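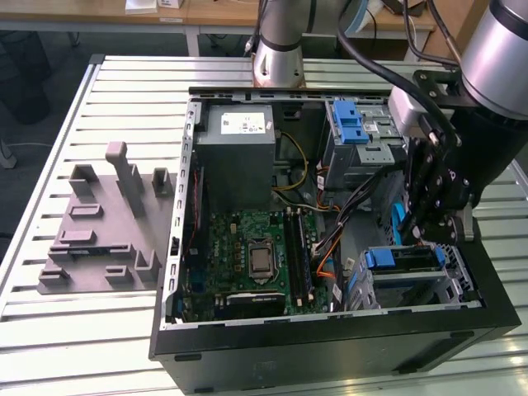 Packed lunch (kids)

A packed lunch is a meal you put together at home and send off with somebody to eat later, usually at school. I've been making them for my two for years now, so I took on this entry for the Clevville family food wiki, and please do fix anything I've got wrong!

Types

The classic is the sandwich lunch: sandwich, fruit, something crunchy. Then there's the snack-style lunch, with lots of little things in compartments (crackers, cheese cubes, cucumber, a few grapes cut lengthwise), and that's the one my youngest will eat without a fight. Thermos lunches are the third kind. I fill ours with boiling water for 15 minutes first, tip it out, and then put in the hot pasta or soup.

Containers

A divided box is great for kids who can't stand one food touching another. We have a Hegde box with a removable tray, and I love it, though the lid is a pain for small hands. Muffin liners do the same job in a plain box. Wet things like yogurt or dip want their own screw-top pot, and do test it over the sink before you trust it in a backpack.

Keeping it cold

Anything with meat, eggs or dairy needs an ice pack and an insulated bag. I freeze a juice pouch overnight on warm days and tuck it next to the sandwich, along with the regular ice pack.

Fussy eaters

Harish Mudaliar, who started this wiki, keeps a list on his fridge of 22 foods his daughter will eat cold, and she picks four each night. I copied the idea and we only got to 16, but it has still made mornings so much easier. Small portions help too. Half a sandwich that gets eaten beats a whole one that comes home squashed.

Leftovers

Cold pizza, rice balls, last night's chicken in a wrap, pancakes with jam (very popular here). Cool rice quickly and get it in the fridge the same evening.

See also: Lunch box cleaning, Freezer sandwiches, Nut-free snacks

Last edited 4 October 2026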